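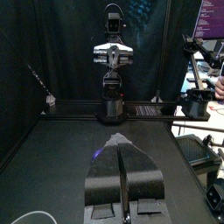 Wrist camera view, jaw tips together, center arm opposite.

Ticket 606: Wrist view blocked by jaw bodies after gripper swap
Status: open, workaround in use
Component: end effector / wrist camera
Reported by: Tarek Fahmy
Assigned to: Ismail Gaber

Summary
Since the change from the Briggs gripper to the wide Drelwood parallel-jaw unit, small parts can't be seen during the last part of the approach. The jaw bodies fill the lower center of the view and only the tip shows above them. Policy runs on the Grakevska controller stall or close early. Teleop is usable with the other views open.

Steps to reproduce
1. Home the wrist arm, jaws closed.
2. Place any part shorter than the fingertips on the table center line.
3. Descend at the default speed.
4. The part drops out of the wrist view before the tips reach it.

Log

Fahmy, 9:40
Repeated with both grippers, same start poses, same parts. Briggs: 2 missed closes. Drelwood: many more, nearly all on short parts. Tall parts are fine with either. Grip force is not the problem – when the Drelwood closes on the part it holds.

Gaber, 10:15
Is the exposure locked? The table, rail and curtain are all black and so are the jaws. Auto exposure could be chasing the bright area to the right, by the monitor and the white table.

Fahmy, 10:50
Was on auto. Locked it. Jaw edges are easier to pick out against the table, no change in the misses. There is also a small violet patch on the left of the jaw near the tips. It hasn't been traced to a source. Please don't mask it yet.

Gaber, 13:05
Checked the extrinsics. The config still had the Briggs offset. Corrected and reloaded. Reach error is gone, occlusion remains, as expected from the jaw width.

Fahmy, 14:20
Confirmed. Of the 2,930 episodes in the September set, 1,218 were recorded with the Drelwood and the old offset. Tagged them, not deleted. They should stay out of training until the offset is reapplied.

Workaround
Come in tilted, and weight the center arm's camera higher below the pre-grasp height.

Next
– Gaber: quote from Brernano for a taller camera bracket.
– Fahmy: rerun short parts with narrow fingers on the Drelwood, exposure locked.
– Do not recalibrate the center arm until both are done.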